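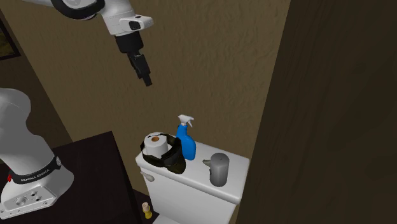
Kanini Mrema called the loan window "a second transfer market with the prices left off," and the phrase has been used in several later accounts of how the Lastamstead league handles temporary moves. Mrema argued that a loan should be judged by the minutes the player gets, and that a club which signs a player and leaves him on the bench has cost him half a season.

A loan move in association football is the temporary transfer of a player's registration from one club (the parent club) to another (the loan club). The player stays under contract to the parent club for the whole period. At the end of the term the registration goes back unless the two clubs have agreed to a permanent transfer.

Registration

In the Lastamstead league a loan must be filed on a single form signed by both clubs and the player. The form states the start and end dates, the share of wages paid by each side, and whether the parent club may recall the player. A form that leaves the recall line blank is treated as having no recall clause. The winter window closes in February, and papers received after 5 p.m. on the last day are returned unread.

A player may be registered with two clubs in one season but may appear in league matches for only one of them after the window has closed. Cup matches are counted separately. A player who has appeared for the parent club in an earlier round of the cup may not play for the loan club in the same competition.

Wages and fees

The loan club usually pays part of the player's wage. A loan fee is less common in the lower divisions, where most moves are made to give a young player regular matches. Bonuses for appearances and goals are paid by the loan club unless the form says otherwise. Medical costs are the most frequent cause of disputes. Under the league's standard terms, treatment for an injury suffered in a match or training session is paid by the loan club until the loan ends, and by the parent club after that date.

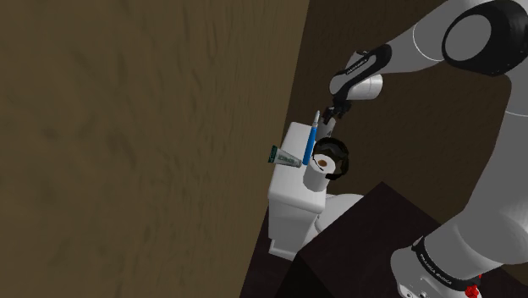

Older injuries are handled differently. If a player joins with a known complaint, the parent club remains liable for any return of it. The loan club must show that the complaint was listed in the medical record handed over at signing.

Matches against the parent club

A loaned player may not appear against the parent club in a league match. The rule dates from a fixture between Belodgate and Skinar in which the defender Orestis Tzavaras, on loan at Skinar, was booked after 11 minutes and asked to be replaced. No breach was found, but the league changed its rules before the following season. In the cup the player may appear if the parent club gives written consent.

Squad limits

A club may hold no more than 12 players on loan in a season and may name four of them in a matchday squad. Players who join on loan and then sign permanently stop counting toward both limits from the date of the new contract.

Criticism

Li-hua Yip has written that the squad limit favors clubs with large reserve teams, which can rotate loaned players without using senior places. Ruairi Urquhart took the opposite view and held that smaller clubs — Belodgate in particular — could not fill a bench without loans. Both agreed that the recall clause was used too freely.

See also

Transfer window
Squad registration
Cup-tied player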